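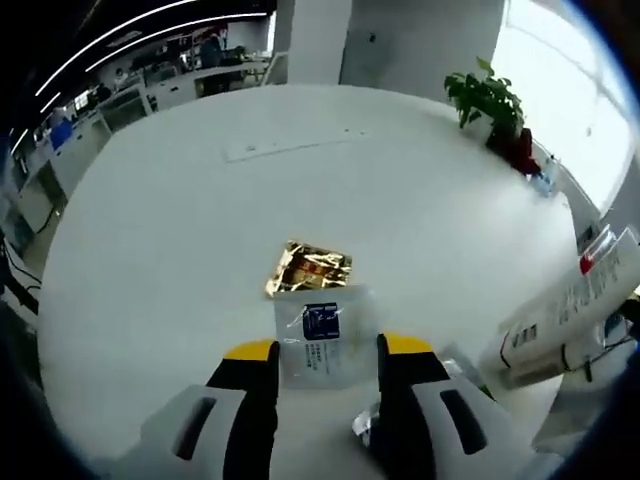 Threads > Office life > Small things

I want to write a few posts about the round table in our break area. It is a strange subject, I know. But I started to work at this place in November and I think I learned more about my colleagues from this table than from the meetings.

The table is white and big, and it stands close to the pillar and the window. Before I came it was in a meeting room. Then the meeting room got a long table, and the round one moved to us. It was a good decision, in my opinion.

With a round table there is no "my side". At my old job we had a long one, and everyone had a place, and the crumbs also had a place. With the round one, a wrapper you leave in front of you is very quickly a wrapper in front of another person.

The wrappers are the real subject of this thread. Today it was a gold foil one, all crumpled, lying on the white and shining like something valuable. I admit that for one second I hoped there was still chocolate inside.

I have nothing against sweets on the table. I bring them also. When I visit my parents I come back with a bag of Karppinen toffees, and they are finished before lunch. But the toffee goes away and the paper stays, and the paper has no owner.

Small packets are worse than wrappers. You know the kind, clear plastic, with lines of print so tiny that I cannot read it even with my glasses. They weigh almost nothing. When somebody opens the door they travel.

Foil I can at least see. A clear packet on a white table is almost invisible if you look from the door. You think the table is clean, you put down your laptop, and it makes this little crackling sound.

My method, for those who asked after my last thread: I walk one time around the table with an open hand. I don't decide anything while I walk. I pick up what is light — foil, packets, paper — and I sort it at the bins. It takes less time than to make a tea.

Sorting is the part where I am slow. In my country we put things in other colors of bins, and I still stop and think. Foil in one, soft plastic in another. If a packet has a sticker on it I try to take the sticker off first, and I don't know if this is correct. If you know, please write me.

Boxes are a different question. A white cardboard box with a barcode can be trash, or it can be the box that somebody needs to send a thing back. I threw away one of those in my first weeks. It was from Viditz, for a desk lamp, and the return was not accepted without it. I still feel bad.

So now I have a rule for boxes — they stay until the next day. If the box is still at the same place in the morning, I write a message to the group. If there is no answer until lunch, I make it flat.

Cables, same rule, but longer. I never throw a cable. We have a drawer for them, and I believe the drawer has now everything except the one you need.

The plant stays on the table. Mariann Lakatos wanted to put it on the floor, and we discussed it for longer than we discussed the new printer. It has wide, shiny leaves and a dark red pot, and with the window so near it has plenty of light. I think people behave a bit better next to a plant.

One problem with the plant is that things go to live beside it. Small bottles, small boxes, everything that is blue or white or red and has no home. I look there last, and I always find something.

I wipe after I collect, never before. It sounds clear, but I saw a colleague wipe around a candy paper very carefully, like around a vase. I use warm water and a drop of the Onari soap. The strong spray leaves lines on the white, and in the window light you see every one of them.

Somebody asked if I am angry when I do this. No. I had 622 unread mails when I came back from vacation, and I could not finish them in one day. The table I can finish.

I asked for a small bin to stand near the table, and the answer was that we will look at it. When we have it I will write again.

March 2026

Filed under: Shared spaces, Tidying, Work

More from this author
The drawer with all the cables
How I learned to like the dishwasher at work
Four cups and no spoon
What I keep on my desk and what I took home
A plant for people who forget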